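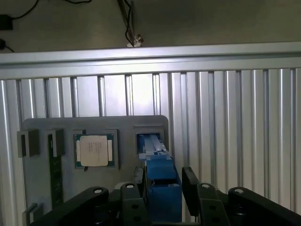 Old Towers, Gray Trays: Is Tool-Free Worth the Fuss?

Text and selection by Nazareno Pellegrini

I have been hearing about the tool-free desktop for most of my working life. Pull the blue thing, push the blue thing, and the whole computer comes apart like a lunch box. Bumia, where I write the parts pages, has bought 857 used office towers in the last few years, and I've had my hands in a fair number of them. My feelings about blue plastic are mixed.

My feelings about parts trays used to be worse. The purchasing people at Druneck swear by them, and their brochure promises "a place for every component," which I've read on the side of tackle boxes too. The tray at the top of the page does at least understand a memory module. It gets a narrow slot and stands upright, with the chips clear of the surface. The processor has a square nest with raised edges. I grew up with processors in egg cartons and I'll admit the nest is better, though I'd want to see the price of it next to the price of an egg carton.

One complaint. A tray cut for a particular set of parts is only good until the next model shows up with a different set. Tokeo sold us 100 foam inserts on that theory and most of them now level the shelving.

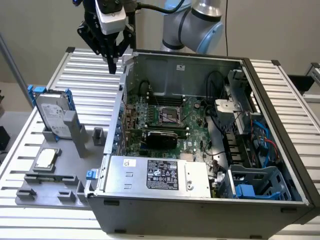 On Its Side, Panel Off

A tower laid flat is the one piece of advice in all the repair guides that I accept without arguing. You can reach the memory slots and you aren't fighting gravity over the graphics card. The CPU socket on this one is empty under its metal bracket, and a processor with a silver heat spreader lies in the tray to the left.

The hard drive stands upright in its slot with the blue side rails on. I have opinions about side rails. Bellini, the shop across the lot from us, keeps a bin of 500 loose ones, and I doubt that any two of them fit the same cage. If you pull a drive, leave the rails where they are. People who tell you they'll remember which rail goes with which drive are kidding themselves.

The slotted aluminum table gets praised a lot. It looks very smart. I've also dropped enough case screws to wonder how many would end up down in the grooves, and I'd lay down a mat before I touched a screwdriver.

More Blue Plastic

Our parts list runs to 2,739 lines, and far too many of them are latches, rails, handles, and brackets in some shade of blue. The color is supposed to mean "safe to pull." I have pulled a few that disagreed. Check for a catch on the far side before you put any weight into it, whatever the color says. 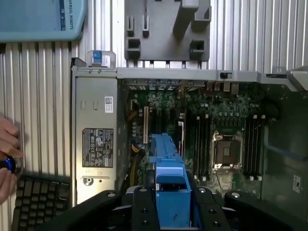 Blue carrier with ridged edges, over the lower middle of the motherboard. A few scuffs near one end, which wouldn't bother me. Cracked ridges would. The power supply on the left has the usual wall of small print and a barcode sticker; copy down the label before you go shopping for a replacement, and don't trust the listing to have it right.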